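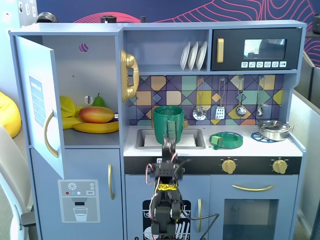 Subject: Re: Toy kitchen, fridge door and loose bits

Thanks to everyone who replied in May. The earlier question, for anyone who missed it:

> We have the Hernus toy kitchen and the top fridge door won't stay shut. Is it worth changing the catch? Also, how do you stop the play food ending up all over the room?

On the door, we bought a pack of 2 magnetic catches from Kuletti and have fitted one. It needs a short screw, as the panel is thin. I'll report back when it has had a few weeks of use.

On the food, we now keep all the fruit in the top of the fridge. There is only one shelf, so it gets crowded with the mango, the pear and the bananas together, but it is easy to check at tidying time. Plates go upright on the open shelf next to the microwave, and the four utensils go back on the rail.

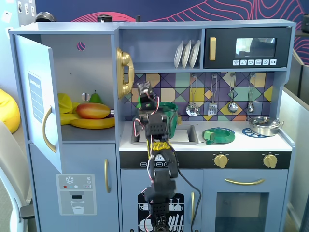
*Fridge, plates and utensils, with the pots on the worktop.*

I haven't found a good place for the pots. The silver one has a lid and takes up most of a ring, and the green one tends to live by the sink. Someone suggested the Favatero hooks, but the handles on ours don't suit them.

If anyone has a spare phone handset for the Hernus, please keep it for us. Ours is fine so far but they do go missing.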